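Teaching Deck Positions on the Walia Cell

Our sim cell in Bernton is a copy of the real one at Gralldale, and I love it, mostly for the number of crashes it has soaked up! If you're teaching positions for the first time, start in the sim.

Load the saved cell and set arm speed to 400 mm per minute. Jog to a point well above the deck, save it as SAFE, and make every move start and end there. Then teach each position in two steps, an approach point straight above it and the work point itself. Keep the wrist vertical between the two.

Run the Azimi check when you have 3 good repeats. If it throws error 2638, your approach point is too low. Raise it and run again.

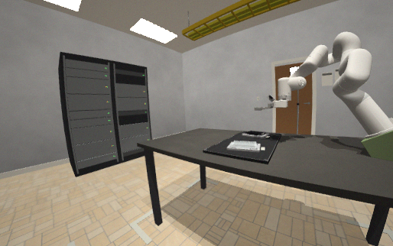

The Walia cell in the simulator.

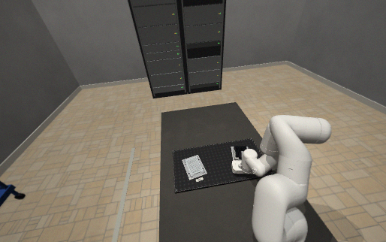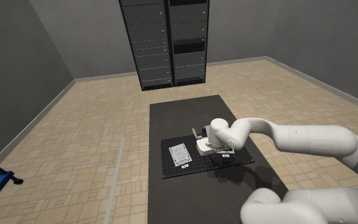 Plate angle is where most new people lose an afternoon, and it's such an easy fix. The script assumes the plate is square to the deck unless you tell it otherwise. Look at the light gray plate in the second view: it sits at a tilt on the breadboard, so a square grip would catch it on the corners. Measure the angle off the deck grid, type it into the plate's rotation field, and teach the approach point again. Save under a new name before you try the full run, and keep the last 2 versions. You'll be glad to have them!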